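Gwawr had been going on about the Rullier open day since January, so when she rang to say she had a spare seat in the car I said yes before I'd even asked where it was. (It was a long way. Bring sweets.)

Rullier make biscuits. You might not know the name, but if you've ever had the thin gingery ones that come with a coffee on a train, there's a fair chance they were theirs. The bakery opens its doors one day each summer and you have to book, and the places go quickly, so put it in your diary if you fancy it next year. We paid 2 pounds each, which goes to the village hall roof, and that got us a hairnet, a paper coat and a sticker with our first name on it. Mine said Sandwich at one point because somebody in the queue swapped them round for a laugh.

First stop was the flour store, and oh, the smell! Like the inside of a bread bin, only warmer. Our guide had been there for 30 years and started out sweeping up, and he told us the flour comes in by tanker now but he still misses the sacks. There's a brass scale by the door from the old days, made by Birko, and the children were allowed to weigh their shoes on it.

Then on to the mixing room, where it's so loud they do the talk outside first and then you go in and just nod at each other. One batch of dough weighs 500 kilos. I've seen smaller cars. Gwawr wanted to know what happens if someone forgets the sugar, and the guide went a bit quiet and said it had happened, and the pigs up the road had a very good week.

The oven is the bit everyone comes for. It's a long tunnel and the biscuits go through on a belt, pale at one end and golden at the other, and you walk along beside them at about the same speed. It's set at 223 degrees for the ginger ones. I asked if I could do that at home and was told to stick to 180 and keep an eye on it, so there's my tip for the day.

After that you're free to wander. There was a display in the old stables with posters and tins, including a gorgeous blue Golteo tin I would have happily walked off with, and a few tables with things to look at and leaflets to take.

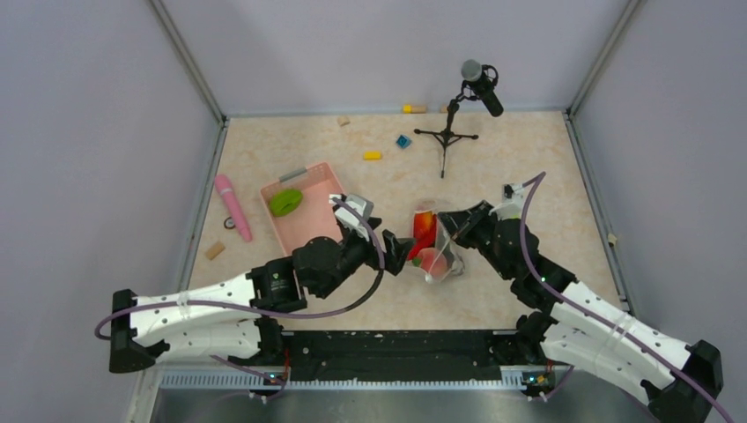
Two robot arms with purple cables, Rullier open day, 15 July 2018

Lunch was in the Torres tearoom over the road, run by two sisters and absolutely heaving. We waited ages for a table but the leek and potato soup was lovely and they don't mind if you bring your bag of broken biscuits in with you. Oh yes, the broken biscuits! You fill a paper bag for next to nothing in the shop on the way out, and I came home with almost enough to see us through to the autumn. They lasted until the weekend.

A few practical bits. Parking is in the field behind the church and it's bumpy. The loos are only at the start of the tour, so go then. Flat shoes, they won't let you in with sandals. Gwawr Prothero has already asked to be put on the list for next summer and I've told her I'll do the driving, as long as she does the map.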